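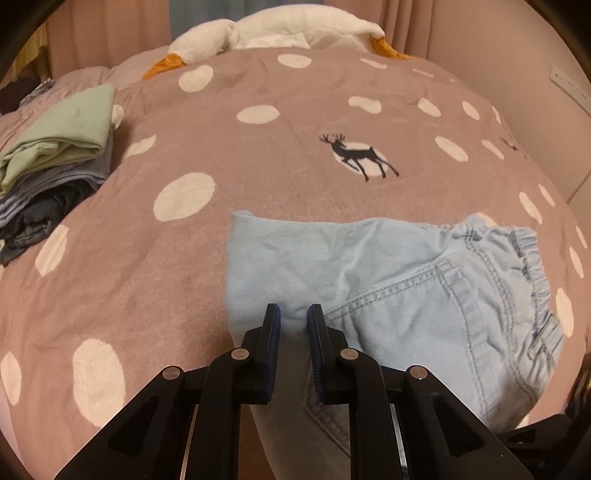
Pluneck Community Forum
Board: Household Automation
Topic: Whether laundry folding should remain on the annual capability list

Posted by ASimon_moderator
Members are asked to comment on the draft list before it closes at the end of November. Folding is currently entered under "not yet ready for general household use." Two members have requested that it be moved to "ready with supervision." Please state the garment types you have in mind. Comments that refer only to towels will be noted but given less weight.
Ákos Simon, board moderator

Posted by trernard_ops
Our department at Trernard supports the change. In our workroom the two-finger unit folds flat cotton items at an acceptable standard, and an operator is required only when an item is dropped or presented inside out. We have logged 4000 folds under these conditions. The present wording does not reflect that record.

Posted by LinenRoom10
I must disagree. A workroom has a hard table at a fixed height. Most households fold on the bed, over a duvet that gives way under the hand. Consider a pair of denim shorts with a gathered elastic waistband and a patch pocket in back. The waistband pulls the cloth out of square, the pocket adds a thick area, and the fingers may pick up the bedding along with the hem. A patterned duvet makes matters harder for any system that must find the edge of the garment by sight.

Posted by trernard_ops
In reply to LinenRoom10: the matter of soft surfaces is accepted. The pattern is a lesser concern. Pale denim on pink with white polka dots is a reasonable contrast, except where a dot meets the edge of the cloth.

Posted by hajdu_service
Hajdu services equipment in private homes, and our experience is closer to that of LinenRoom10. Customers do not object to a poor fold as often as one would expect. They object to the time. A single pair of children's shorts can take up to 10 minutes if the first grasp fails, and a person would have finished the basket.

Posted by Drivberg_Reader
Is speed a proper test for this list? The dishwasher is slower than washing by hand and is listed as ready. If the machine works while the household is elsewhere, the minutes are of little consequence.

Posted by hajdu_service
A dishwasher does not need someone to stand beside it. "Ready with supervision" means that someone does.

Posted by LinenRoom10
I would support a divided entry, with flat items on a firm table in one line and shaped garments on a bed in another. Stacking should also be considered. Placing a finished piece on a mixed pile of denim and lighter clothes, without disturbing the pile, is a separate task and is missing from the draft.

Posted by trernard_ops
We could accept a divided entry. We do not agree that stacking requires its own line, as it is part of folding in every procedure we have written.

Posted by ASimon_moderator
The divided entry will be placed in the revised draft as item 3. Stacking remains open. Members who hold a view on it are asked to reply under this topic and not by private message.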